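Illero 沥水皂盒(浅灰绿)

货号:2107
品牌:Illero
系列:Worum 浴室小件
类别:皂盒、洗漱台用品
售价:17元
起订:3只
现有库存:2,820只

商品说明

Illero 沥水皂盒为长方形浅盘式,四角做圆,外沿加厚并略微抬高,皂水留在盒内,不会直接流到台面上。盒内有一层高出盒底的格栅,香皂放在格栅上面,底部不泡水,用到最后也不容易化成一团。

材质为塑料,整体同色。颜色是偏灰的浅绿,放在白色台面上比较素净,和白瓷盆、浅色瓷砖都能搭配。如果您家里是深色石材台面,建议先买一组看看效果再补货。
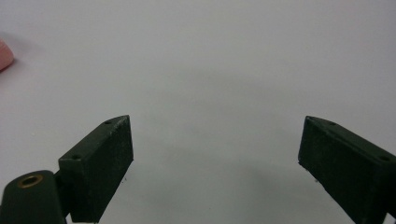
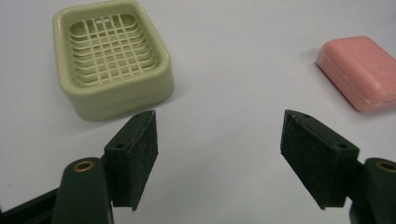
格栅的格子较小,普通大小的香皂放上去不会卡住,用剩的薄皂片也能平放。自制手工皂一般偏软,出水多,请勤倒盒底的积水。圆形皂可以放,但盒子是按长方形皂设计的,圆皂在里面会滑动。

香皂不随皂盒出售。需要配皂的客户请在下单时备注,我们另外报价。

清洁方法

每周倒掉积水,用温水冲洗一次。格栅缝里有皂垢时,先在温水里泡十分钟,再用旧牙刷顺着格子刷。不要用钢丝球,会留下划痕。不要放进洗碗机,也不要用开水烫,高温可能使盒体变形。水质较硬的地区容易结白色水垢,可以用稀释的白醋擦拭,擦完用清水冲净。

包装与发货

单只装纸袋,外箱为瓦楞纸箱。现货订单付款后两个工作日内从 Kurup 仓库发出。与 Ponard 系列的牙刷杯、托盘一起下单可以合并发货,运费按总重量计算。

退换

收到货后请当面查看外箱。盒体开裂或格栅断筋的,拍照发给客服,核实后补发。不同批次的颜色会有轻微深浅差别,不属于质量问题,对颜色一致性有要求的客户请一次订足数量。已经使用过的皂盒不退。

批量采购

酒店、民宿和公寓客户整箱采购另有价格,请写明数量、收货城市和希望到货的时间。样品可以单只寄出,运费由客户承担,正式下单后从货款中扣除。

批发联系人:Zofia Witkowska
页面更新:2023/2/26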